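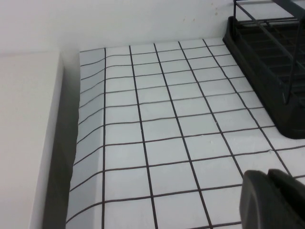

4. What the diaries say about "clean"

I went into this part of the study expecting to write about chores, and I ended up writing mostly about words. The 100 households in Plovau and Rokivau kept their cleaning diaries in July, and between them they turned in 2121 entries. Of those, 1145 use the word "clean" or some close cousin of it (cleaned, cleaner, cleanish, and my favorite, "clean enough for my sister"). The rest talk about wiping, doing, getting to, or giving something a go. Kristóf Fodor and I each coded the full set, and then we sat down and argued about the ones where we didn't match. Most of those arguments were over what a person meant by "done."

I should say again that the diaries were open-ended. We gave people a notebook or the Dana app, whichever they liked, and the only instruction was to write something when they had cleaned something. We didn't ask how long it took or what product they used. Some people told us anyway, at length! One man in the Rokivau group wrote two pages on vinegar. I read all of it and I still couldn't tell you if he likes vinegar.

4.1 "Did the kitchen" covers a lot of ground

The kitchen comes up more than any other room, and it's also the room where entries are the hardest to compare. When someone writes "did the bathroom," the follow-up interviews mostly back them up: sink, toilet, tub, floor. When someone writes "did the kitchen," it can mean anything from loading the dishwasher to pulling out the stove. We had couples living in the same apartment who used the phrase in completely different ways and had never noticed until I read their entries back to them in the interview. (One of those interviews got a bit tense. I've learned to bring cookies.)

We first tried sorting kitchen entries into light and heavy cleaning. It fell apart in a week. A quick wipe of the counter was light for one person and a big deal for somebody with a bad shoulder. In the end we coded for what the person named: a surface, an object, a smell, or the room as a whole. It's a blunt tool, but Kristóf and I agreed much more often once we'd switched, and I could explain it to other people without drawing a chart.

Entries that named a surface were the most detailed by a long way. Floors and counters got real sentences. Walls almost never got mentioned on their own, and when they did it was usually about one mark in one place. A woman in Plovau wrote "the spot by the light switch, finally" and nothing else for that whole day. I think that's a complete cleaning entry and I coded it as one.

4.2 Lines, corners, and the small stuff

The thing I had not planned for was how much people would write about lines. By this I mean the seams between tiles, the edge where a counter meets a wall, the groove around a sink. Figure 1 gives the general idea, with thin dark lines running between white squares and a plain white wall behind. People talk about the squares and the lines as if they were two separate jobs, and for most of our households they were. The squares got wiped in passing. The lines got saved up for later, often with a special brush and a certain amount of dread.

Wall marks work in a similar way. A few faint brownish spots on white paint, like the ones in Figure 1, are easy to miss on a normal day. In the interviews people described walking past something like that for weeks and then suddenly not being able to stand it. Several of them tied that moment to a visitor. A mother-in-law was coming, or a landlord, or a kid's friend whose parents have a very nice house. Nothing about the wall had changed in the meantime, but the way they were looking at it had.

This fits with what Nseir calls borrowed eyes in the housing interviews I leaned on in Section 2. You look at your own place the way you think someone else will. I was a little skeptical of the idea when I first read it — it sounded too neat to me — but the diaries kept handing me cases. Entries written right before a visit are longer, they name smaller things, and they're much grumpier. Entries written after a visit are short. "Put chairs back" is typical.

I don't want to push this too far. People who had visitors in July may be different from people who didn't, and we have no good way of pulling that apart with a single month of diaries. Kristóf thinks the grumpiness might be plain tiredness from cooking. He may be right. We didn't code for cooking, which I regret.

4.3 Who notices and who cleans

In shared homes we asked everybody over sixteen to keep a separate diary, and this is where I'd most like to go back and do more. The person who wrote about noticing a mess was often not the person who wrote about cleaning it. Sometimes that was a friendly arrangement. One pair of roommates had it worked out so that the tall one cleaned whatever the short one pointed at, and they both seemed happy. In other homes the noticing itself was the sore point. "I shouldn't have to be the one who sees it" shows up, in nearly those words, in diaries from both towns.

Our coding sheet had no box for this. I added one late, went back through the earlier entries, and recoded them by hand. That means the noticing codes were made by me alone and haven't been checked the way the others were, so please read them with that in mind. The wording for the new box is in the appendix, along with the entries I was least sure of. The vinegar pages are in there too, with his permission.

Draft of Aug 27, 2025 | Contact the authors | All rights reserved | Back to top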